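エダリ集合住宅だより　12月号
使用済み電池・小型家電の回収方法の変更について

平素より当住宅の管理運営にご理解とご協力を賜り、厚く御礼申し上げます。

管理組合では、従来、使用済み乾電池を不燃ごみ置場の専用箱にて回収してまいりましたが、来月より、1階集会室前に新設する回収棚へ移行いたします。これに伴い、不燃ごみ置場の専用箱は今月末をもって撤去いたします。撤去後に同所へ電池を置かれた場合、収集業者による引き取りは行われませんので、ご注意ください。

昨年度に当住宅から排出された乾電池は、合計293キログラムでした。このうち78キログラムについては、機器に入ったままの状態、または他の不燃物に混ざった状態で見つかり、分別をやり直しております。再分別に要した費用は管理費から支出しており、居住者の皆様のご負担にもつながるものです。

回収棚には、乾電池用、ボタン電池用、充電式電池用の三つの箱を設けます。乾電池は、単1形から単4形まで同じ箱にお入れいただいて差し支えありません。ボタン電池および充電式電池は、両極にセロハンテープ等を貼り、絶縁した状態でお持ちください。膨張や液漏れが認められるものは箱に入れず、管理事務室の窓口までお申し出くださいますようお願いいたします。

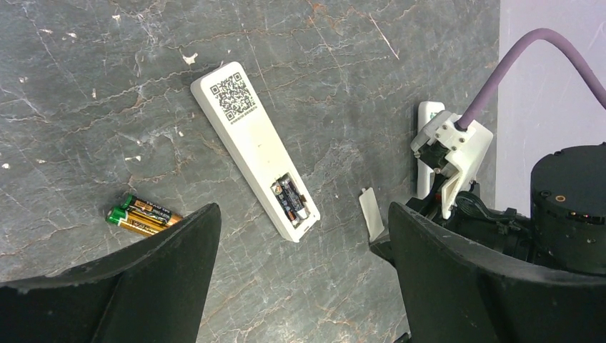

リモコン等の小型機器は、電池を取り外してからお出しください。

小型家電の回収につきましても、同じ棚の下段にて受け付けます。対象は、リモコン、電卓、置時計、携帯ラジオ、電気かみそり等、一辺が30センチメートル以内のものといたします。電源コードは本体に巻き付け、ひもで束ねてください。パソコンおよび携帯電話は個人情報保護の観点から対象外とし、各自で購入店または市の窓口へお持ち込みいただくことといたします。

回収棚のご利用時間は、午前8時から午後7時までです。集会室で行事が行われている間もご利用いただけますが、通路に物を置かれることのないようお願いいたします。

回収品の運搬および処理は、入札の結果、株式会社ギブデオに委託することとなりました。同社による引き取りは毎月1回とし、タットコム棟の回収分と併せて行います。委託費は1戸あたり年額600円に相当し、全額を現行の管理費の範囲内で賄います。管理費の改定は予定しておりません。

なお、クラフチュク棟につきましては、エントランス改修工事が完了するまで、従来どおり棟内の回収箱をご利用ください。工事完了後の取り扱いは、改めて掲示板にてお知らせいたします。

分別一覧表は管理事務室にて配布しております。大きな文字の版をご希望の方は、窓口にお申し付けください。本件に関するお問い合わせは、管理事務室（内線2299）までお願いいたします。

エダリ集合住宅管理組合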